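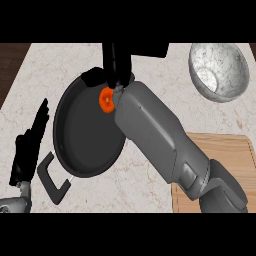 An empty frying pan on a white marble countertop.

Clarnari Home Movie Projector

63 shares | 4 comments

We've been selling projectors at Awad for long enough to remember when you needed a spare room, a ceiling mount and a very patient family to watch a film at home the way it looks in a theater. The Clarnari is the one we now hand to people who come in saying they just want movie night to feel like movie night again, and who don't want to spend the first half of the picture hunting through menus.

It puts out 3000 lumens, so you can leave a lamp on for whoever is going back and forth for popcorn, although like any projector it looks its best once the curtains are closed. Black and white films come up especially well. We ran an old detective picture on it in the shop one Monday evening and ended up staying for the whole thing, with the lights off and the till not even counted.

Setup is friendly. Put it on a shelf or a low table, point it at a pale wall or a screen, and it squares up the picture by itself. There are three picture settings (Theater, Daytime and Animation) and most of our customers pick Theater on the first night and never touch it again, which is fine by us! The fan is quiet enough for a film with a lot of whispering in it. The built-in speaker will do nicely for a comedy or a cartoon, but for anything with a big orchestra or a car chase we'd plug in a sound bar if you have one.

A few things people ask us at the counter. Yes, it plays discs, as long as you connect a player, and it has two HDMI ports so the player and a streaming stick can both stay plugged in. Yes, it will show subtitles clearly, even small ones from the back of the sofa. No, it doesn't have a battery, so for a backyard showing in June you'll want a good outdoor extension cord and a dry evening.

In the box: projector, remote, power cord, HDMI cable, lens cap and a soft carrying bag. The Dondard folding screen is sold separately and so is the Urlow ceiling bracket, and both fit without any extra parts. The projector comes with a three-year warranty covering the lamp too, and if something goes wrong you can bring it back to us and we'll take care of the return.

Comments

moviemom
Bought this for the kids and now my husband watches westerns on it every night. Picture is lovely. Remote is a bit small.

backrowseat
Does it remember the picture setting when you unplug it?

Awad Shop
Yes, it does! It also remembers the volume and the last input.

reelfan
Wish the cord was longer but otherwise very happy. Using it with the Dondard screen.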